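Gredament Workshop Notebook
August, entry 4
By the Finishing Section
2 comments | 3 shares

Work continued on the reformulated floor oil for the Sonska order. The second coat was applied to the oak test boards at 9 a.m. and left to cure with the windows closed. 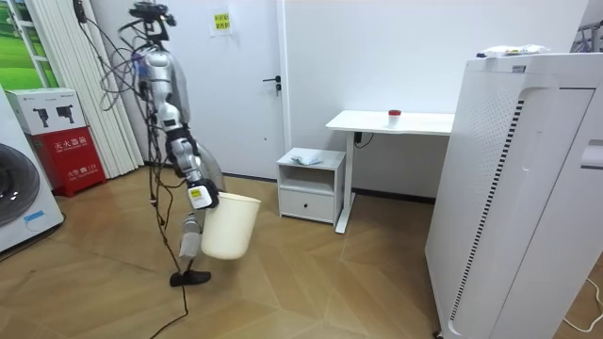 Should the boards be sanded between coats? A light pass with a fine pad is enough, provided the first coat has hardened fully.

The Dekton blend leveled well but darkened the grain more than the client's sample allows. The Yimyam blend kept its color and took nearly twice as long to set.
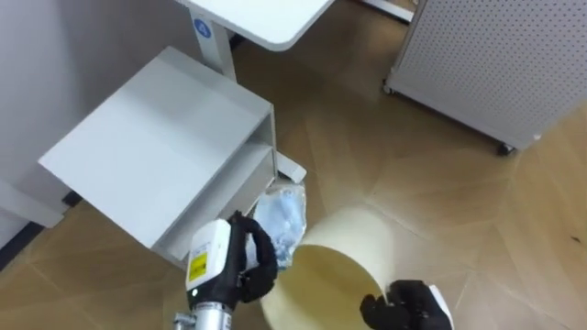

Near floor level, parquet room.

Colleagues are asked to record the humidity beside each reading, as last month's sheets omit it. Rags are to be laid flat outdoors before disposal. 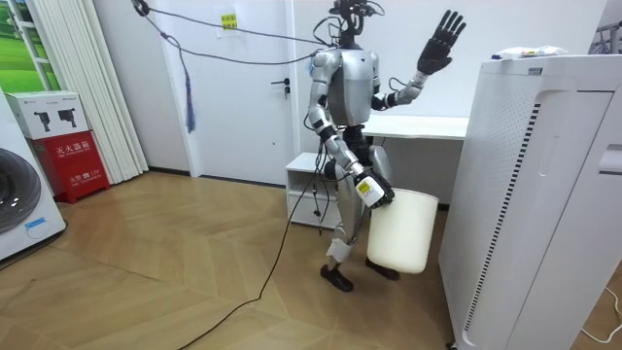 The third coat will be applied to the Yimyam boards only. The Dekton boards are to be kept for the scratch test and labeled on the reverse side.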